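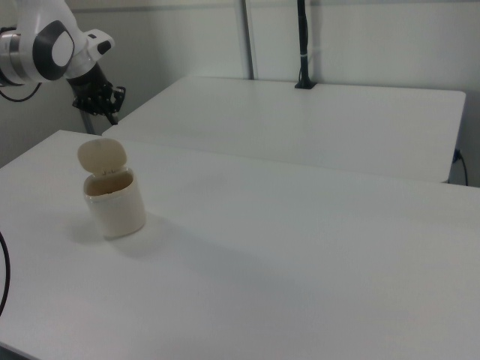 Minutes of the Review Meeting on the Arm and Hand Set

Held on 22nd March in room 203, Lusidholm

Present: two members from the workshop side, two from the purchasing side, and the secretary, who wrote these minutes. The supplier, Varela, was not invited to this meeting. It was agreed last time that we should first speak among ourselves.

1. Minutes of the last meeting

The minutes were read and accepted with one correction. Under item 4 it was written that the training is included in the rent. It should be written that one day of training is included, and further days are paid separately. The secretary apologised for the mistake.

2. What is offered

The purchasing side repeated the offer for those who had not read it again. Varela offers the white arm together with the black hand with several fingers, the control unit, the software called Onetti, and a service contract. It can be bought or it can be rented. In both cases the arm stays the same, but under the rent contract Varela may exchange the hand for a newer one when they think it is useful, and we must accept this.

The workshop side asked if this last point can be changed. They have spent many evenings on teaching the movements, and they do not know if the taught movements will be correct with another hand. The purchasing side will ask for a sentence in the contract that an exchange needs our agreement in writing.

3. Report on the work with small containers

The workshop side gave a report on the trial. The task is the one we chose ourselves: small round containers with a flip-top lid, which stand open on the table. The hand has to come from above, take hold of the container without knocking the lid, and carry it to the other table. Later we also want the hand to close the lid, but this is not yet asked from the supplier.

The following was said:

Taking hold of a closed container went well from the first week. There were few complaints on this.

With the lid open it is more difficult. The lid stands up at the back, and when the hand arrives from that side, a finger touches it and the container turns or falls. The workshop side has therefore taught the arm to arrive from the front. This is slower, but they were content with it.

The container is light and the table top is smooth, so a small push is enough to move it. One member proposed a thin rubber mat. Another member was against it, for the reason that in the real work there will be no mat, and then the trial would tell us nothing. After some discussion the mat was refused.

The pale colour of the container on the white table was also discussed. The vision part of Onetti sometimes gives the position a little wrong, mostly in the late afternoon. The workshop side is not sure if the cause is the colour or the shadow. They will repeat the same test in the morning and in the afternoon and write down the results separately.

In the last series the arm completed nearly 203 transfers before it was stopped for checking. One member remarked that the brochure promises more. Another member answered that the brochure speaks about closed boxes and we should not compare. It was decided to write to Varela and ask on which objects their figure is based.

4. The two tables

The tables are not fixed to each other and there is a narrow gap between them. When somebody leans on the near one, it moves a little, and then the taught positions do not fit any more. This happened two times during the trial and both times it took the whole morning to correct.

Three solutions were named: to screw the tables together, to buy one larger table, or to put marks on the floor and check them each morning. The first is the cheapest. The purchasing side reminded that the tables belong to the building and that drilling needs a permission. Until then, marks on the floor will be used. The workshop side does this.

5. Cables

The safety sheet from the supplier says that the arm cable must have a free loop and must not be pressed against an edge. The workshop side will check this in the whole range of the movement, also when the arm is stretched to the far table. It was asked that the power cords under the tables are tied up, so that no person can catch them with a foot. This is a request from the cleaning service too, who wrote to us about it in a polite letter.

6. Service

Experience with the service was mixed. On the telephone they are friendly and they answer in the same hour. But for a visit we had to wait 3 weeks, and the technician came without the correct tool for the wrist cover and had to come again. The offer promises a visit within two working days. The meeting found that this must be written in the contract with a reduction of the rent if it is not kept.

The manual was also criticised. The part about the hand is good, with clear drawings. The part about Onetti is for an older version and some menus have other names now. Varela should send the new manual before we sign, also if it is only a draft.

7. Comparison with the offer from Ernska

Ernska offers an arm with a simple gripper with two jaws. It is cheaper and the contract is shorter. The workshop side has seen it only at a demonstration and not with our containers. They think that it would be enough for the transfer but not for the lid. The purchasing side would like to keep the offer alive, so that we have something in hand when we speak about the price. It was agreed to ask Ernska for a loan of their set in May. If they refuse the loan, the offer will not be followed further.

8. Decision

The meeting did not decide between buying and renting. There was a vote on continuing the trial with the set from Varela until the end of May, under the present conditions. All were in favour.

9. Tasks until the next meeting

Purchasing side: letter to Varela about the exchange of the hand, the basis of the figure in the brochure, the service time and the new manual. Letter to Ernska about the loan. Request to the building office about drilling.

Workshop side: marks on the floor, check of the cable loop, tying of the cords, test series in the morning and in the afternoon.

Secretary: to send the corrected minutes of the last meeting together with these.

10. Other matters

It was asked if visitors may watch the arm working. They may, if one person from the workshop side is in the room and the visitors stay behind the line at the door.

The key of room 203 has to be returned to the front desk each evening. Last week it was missing.

The date of the next meeting will be sent by email.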